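We use cookies to remember your settings. By continuing to browse you accept our cookie policy.

Sorting Bin Study: What Happens to Small Household Goods in a Big Gray Bin
By Védís Hjaltested
7/12/18

My project started in May with a question I couldn't let go of. When mixed household goods are tipped into one large bin, where do they end up, and how much does the shape of the bin decide it? I had expected a dry topic (bins!) and ended up completely hooked.

The work was done on the Ouellet bin, the biggest one we have. It has wide side walls that slope down to a metal floor, and I think those slopes are the most interesting thing about it. A flat box leaves things where you drop them. With sloped walls, anything round gets a second chance to travel.

I worked with a mixed set of goods: bottles, tubs, small boxes, a few soft packs. Each trial was one drop from one of 6 starting points along the rim, and I wrote down where every item settled. Over the whole project I logged nearly 3000 resting positions in a notebook that is now falling apart. My first spreadsheet, which I called Inow, only had room for 1000 rows, so I rebuilt it as Jesar and lost an afternoon to column headings.

Squeeze bottles were my favorites. They have a long round body that wants to roll and a narrow nozzle that doesn't, so they swing around in an arc and often finish on their side near a wall. I could have watched them all day!

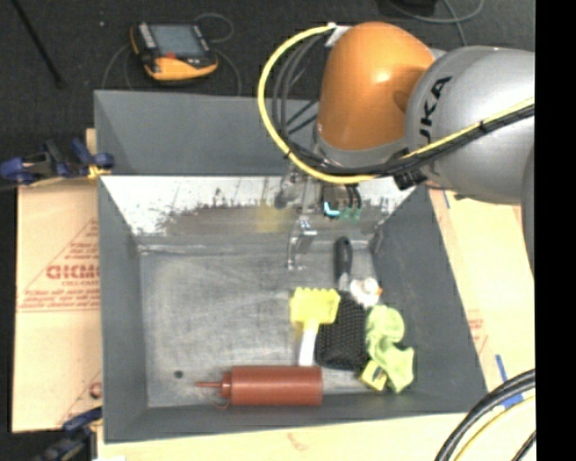 Figure 1. The bin with goods on the floor, including a reddish-brown squeeze bottle lying on its side close to the near wall.

Wear turned out to be a bigger part of the report than I planned. The floor is scuffed and scratched all over, with cloudy marks, and the far inner wall has patches where the surface has peeled. I wanted to know if a worn floor changes how far things slide, so I ran the same drops in the Fuson bin, which is newer and a bit smaller. Boxes slid farther in the Fuson bin. Bottles hardly cared - they roll over scratches without much trouble. The soft packs gave me such mixed results that I left them out of the comparison.

There are three things I would change. I would mark the starting points with tape on the first day, and not judge them by eye for two weeks as I did. I would weigh every bottle before each session. And I'd want a third bin with straight walls, so that slope and wear could be looked at separately. At the moment I can say the two bins behave differently but not how much of that is the floor.

Next term I hope to repeat the bottle trials with half-full bottles. The contents shift as they roll, and the few I tried stopped in places I didn't expect at all - two of them facing back the way they came.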